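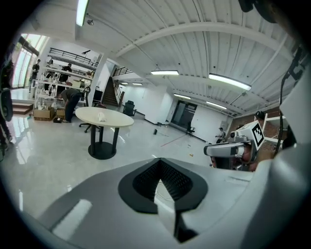

Teaching a machine to fold a towel takes far more towels than anyone at Backlund would have guessed, according to one of the company's early customers, who had budgeted for a long weekend and a single hamper of laundry. Backlund has kept the remark on a whiteboard ever since, next to the number of towels.

BRAVDALE, Jul 18, 2025 – Backlund, which gathers training examples for robot learning, today announced the opening of its first full-size collection floor in Bravdale and the start of Amisel, a library of everyday household tasks recorded by people holding the same kind of gripper a robot would use.

The work is less glamorous than the word "robotics" on the door suggests. An operator picks up a hand-held gripper with a camera on it, walks to a table and does something most adults stopped finding interesting years ago. Cloths get folded and bottles get moved from one shelf to another. Then somebody messes it all up again and the next take begins. Resetting the table is a paid part of the job, and by general agreement the harder part.

Amisel will open with 62 tasks and is planned to reach 100 by October. Each is performed by several operators, left-handed ones included, and none of them is asked to be especially graceful. An early round of recordings used only the company's neatest folders, and the model trained on it did very well until it met a cloth that had been dropped in a heap. Backlund now records the heaps.

Fumbles are kept too. If an operator misses a grasp and tries again, the second try stays in the recording with a label, so that a learning system has some idea of what to do after things go wrong. Takes are thrown out for tracking loss, for a blocked lens, and for one category the reviewers' form lists simply as "lunch."

The first outside user is Derley, a maker of mobile robots for hotels and care homes, which will train on the cloth-handling portion of the library. In a trial this spring, Derley's test robot was given 70 attempts at folding a hand towel it had not seen before. Backlund will publish the results with the first release, failures and all, including a short section on the attempts in which the robot folded its own sleeve cover.

The company has 141 people on its operator list, most of them part-time. No technical background is required. Training takes one morning, and applicants should be comfortable standing, repeating themselves and repeating themselves.

Research groups may request a sample of Amisel at no charge for noncommercial use. Commercial licenses are priced by task. Visits to the Bravdale floor can be arranged through the press office – flat shoes are advised, and guests may be handed a cloth.

About Backlund
Backlund records people doing ordinary chores and sells the recordings to companies that would like machines to do them. It is based in Bravdale and is privately held.

Media contact: Backlund Press Office, Bravdale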